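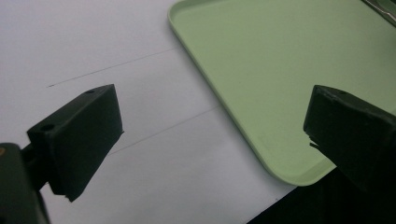 Bench notes, December, the sorting bench

Started at 7:40 with coffee and good intentions. The green tray is staying. I went back and forth on it all last month (Ehsan wanted the deep gray bins from the Reddale order, Chelsea wanted no trays at all and just zones taped on the bench), but after a few weeks of living with it I'm sold. It's that pale minty green, and against the white top you can find the thing without looking for it. Small dark parts show up on it beautifully. Small clear parts don't, more on that further down.

Today's job was the mixed hardware drawer, the one we've all been dumping into since the move. I tipped it out in four goes so I'd never have the whole mess in front of me at once. Rule for myself: everything that's waiting goes on the bench, everything that's been looked at goes in the tray, and nothing goes back in the drawer until the tray is full. I broke the rule twice before nine. Both times it was washers.

What came out of the drawer, for anyone who's been missing something:

M3 socket caps, a lot of them, mostly short. I weighed these on the little kitchen scale and got 110 grams, so we can stop buying them for a while.
The good tweezers. Ghazala, these are yours, they're in the mug by the window.
28 rubber feet, no two sheets the same height. I kept the sheets together with a clip but somebody needs to decide which height we use on the Vindeo boxes, it can't be both.
A bag marked "Hashemi spares" with nothing in it.
One key. Not for any lock I could find, and I tried them all, including the bike shed.
Heat shrink offcuts, too short to use. Binned. If you were saving those, sorry!

Tray layout, as of this morning: long stuff along the back, threaded stuff on the left, everything round or rolly on the right up against the lip so it can't wander. I had the rolly things at the front to begin with and spent ten minutes on my knees with a flashlight. Don't do that.

Clear parts. Fatemeph's idea – sorry, Fatemeh's, I can't type before ten – was to put a sheet of black paper in one end of the tray and do the clear spacers and the light pipes on that. Tried it. It works fine for seeing them, but the paper curls up at the corners and then the spacers slide under it, and now you have an invisible part under a black sheet. I want to try a piece of thin black rubber mat instead, cut to fit snug. There's some left on the roll behind the drill press, I think Bahman used the rest for the cart.

About the bench top. It looks a bit gray to me under the overheads and I spent a silly amount of time wiping it with different things this morning to see if it was dirt. Soap and water, then the orange stuff, then isopropyl. The rag came away clean each time, so I'm calling it the lights and moving on. The light itself is great for sorting, nice and even, hardly any shadows to hunt around in. I had the desk lamp on for a bit and turned it off again, it just threw glare off the tray.

10:30, Bahman came by to ask if he could have the bench after lunch. Said yes if he leaves the tray where it is. He moved it a foot to the right while he was talking to me, without noticing. I've put a bit of tape down at the two back corners so it has a home to go back to. Blue tape, please don't peel it.

Second go at the drawer went much faster. I think the trick is to do one kind of thing at a time all the way through the pile and ignore everything else, even when there's a perfectly good nut sitting right there next to your hand. I'm bad at this. I kept picking up the perfectly good nut. Ehsan sat with me for twenty minutes and he's much better, he just goes screw, screw, screw, screw, like he's shelling peas. We got through the second pile while the kettle was still warm.

Labels. The old ones were printed on the Prarkia label stock and they've nearly all let go, so there's a little drift of them in the bottom of the drawer. I'm writing the new ones by hand with the paint marker straight onto the boxes. Ugly but they stay. Sanding the lid first helps the marker bite, I used 800 and that was plenty. Chelsea says 800 is overkill for a box lid and she's probably right, it was what was on the shelf.

Box numbers go up to 122 now. I didn't renumber the old ones, just carried on from where the list stopped, so the new hardware is all at the end and it doesn't sit next to its relatives. That's annoying for fasteners in particular. I thought about redoing the lot and then thought about how long that would take and had another coffee.

Stopped at 12:50. Two piles done, two to go, and the leftovers are under the upturned bowl at the window end so they don't get swept up.

For next time:

Cut the rubber mat, try the clear parts again.
Ask who owns the key.
Get a second tray, same green if they still do it. One for looked-at and one for not-sure, because not-sure is currently my left pocket.
Shallow scoop for getting small stuff off the bench. The playing card works but it's getting bendy.
Ghazala to check my sorting on the spring washers, I've mixed two sizes and I can't tell them apart by eye. They're in the jam jar with the red lid.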